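4.2 Do readers really predict the next chapter?

Fan forums like to claim that close readers of a serial can see a plot turn coming. Eide and Lunde took this claim at face value in their study of the Drandalus boards, where they collected 3000 comments on a long-running fantasy manga and marked 385 of them as correct guesses. We are less convinced. A guess was marked correct if any part of it later appeared in print, and many of the comments named two or three possible outcomes at once. A reader who writes that the veiled visitor is "either her sister or a ghost" has covered a lot of ground.
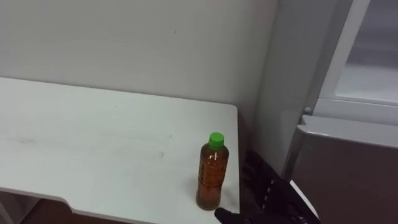 4.3 Clothing and props as clues

The stronger version of the claim rests on costume. Khurana argues that a repeated sleeve pattern or hair ornament lets readers recognise a returning character before she is named. That may be so, but the comments she quotes were gathered after the volume came out, and some had been edited. We asked the board's moderator, Krisztina Szekeres, for the original versions and received 1000 of them. The confident tone was much rarer there.

Figure 3. Open upper compartment of a refrigerator.

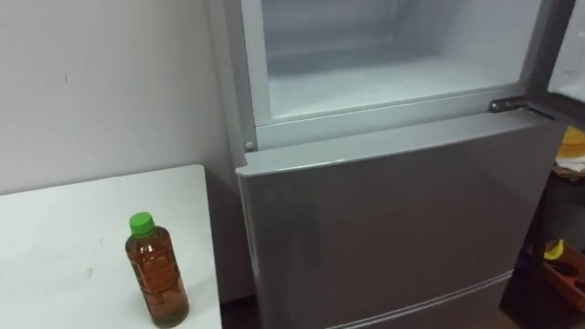 Backgrounds are a harder case, as manga artists often leave them nearly blank and readers treat the blankness as a hint. Mosquera calls this "loaded space". Her term seems to us to explain very little. The smooth walls and flat white floor in Figure 3 would pass for loaded space if an artist drew them after a cliffhanger, and a forum would have a theory by dinner. A plain background may simply mean a tight deadline, and we found no test in her chapter that could tell the two apart.

Mosquera also counts a prop as a clue when it stands alone in a panel. By that rule almost any household object will do. Her favourite case, a sake flask in the Balmont arc, was noticed by readers only once the flask had been used.

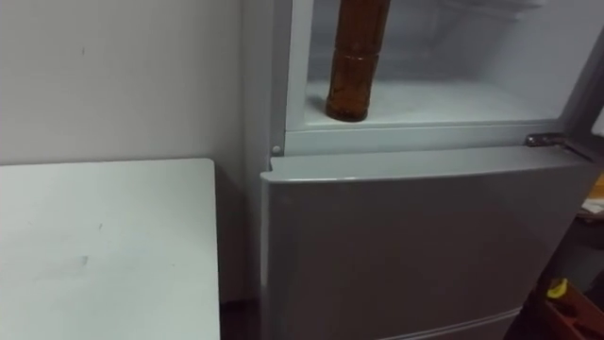 4.4 Breaks between chapters

Long breaks give readers more time to post, so a rise in correct guesses during a break is no surprise. Eide and Lunde report such a rise for the March break but give no figure for wrong guesses in the same weeks. Until that figure is available, we treat the result as unproven.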